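Bench rules for glove sessions, second pass

Jan 29, 2019

The first version of our bench rules ran to eight pages and was not read. I have cut it to two. Etenesh Tsegaye at the Jemville site reviewed the draft and most of her changes are in.

Start and end pose

Every take starts and ends with both hands palm-down on the table, fingers spread and pointing away from the operator. Hold the pose for 200 frames. Trudwood's alignment script looks for that still period and rejects the take if it is short. Don't rest the wrists on the table edge, as the forearm modules shift on their straps and the offset changes partway through a file.

Cables drop from the hands toward the operator's side of the table, never across the work area. For the sorting task the only objects on the tabletop at rest are those in the task sheet. In the food waste set, that means the green labelled bin near the far edge, with the toy fruit already in it at the end pose.

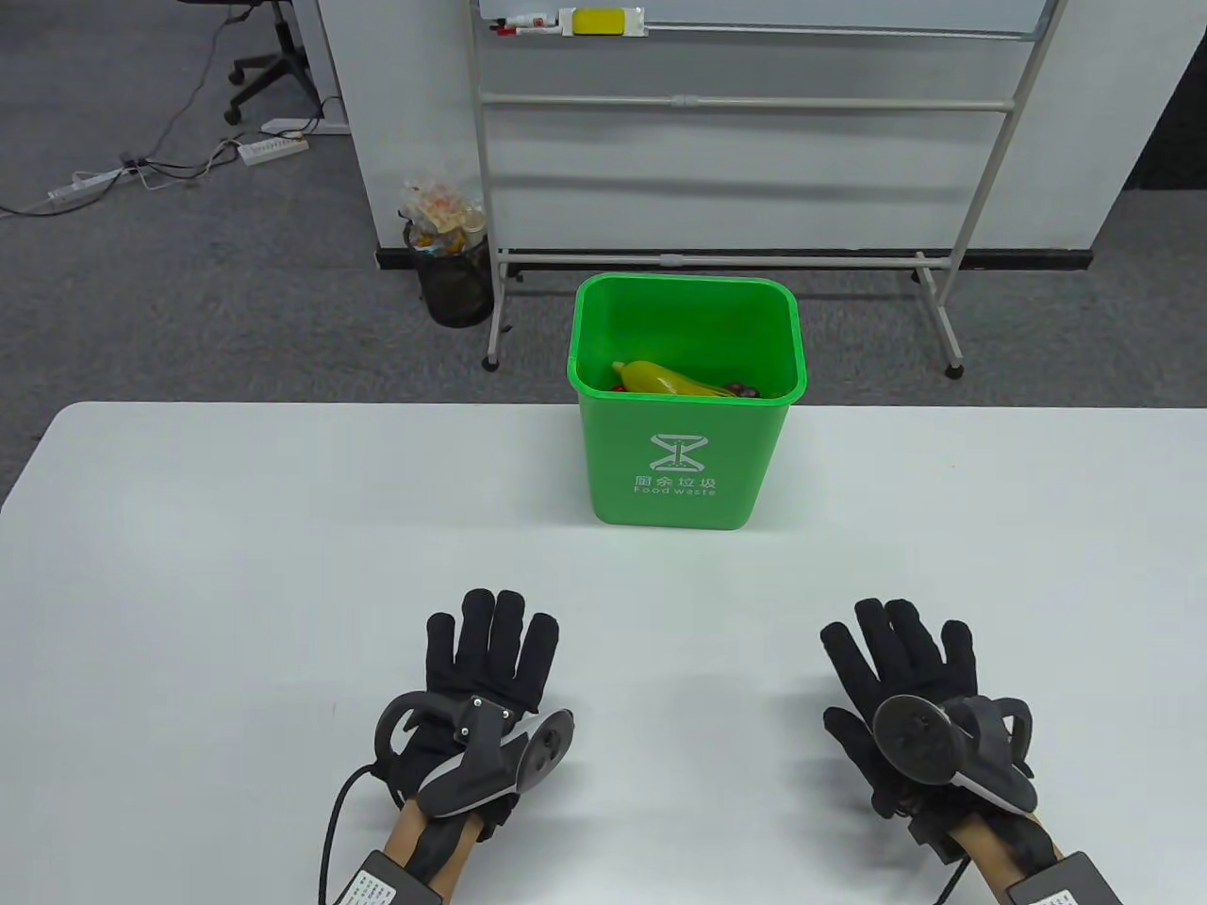
Floor and background

Power strips and their leads are to be kept clear of the operator's feet and of chair casters. Etenesh wanted them taped down. I have left it as a recommendation until the Brisadside people agree on a tape that doesn't mark the carpet.

Wastebaskets get emptied before a session. Whiteboards may stay behind the table if the wheels are locked.

Still open

Glove recalibration interval. Simon, our logging tool, flags drift at 1000 samples, but the threshold was set in November on the old straps and needs to be measured again.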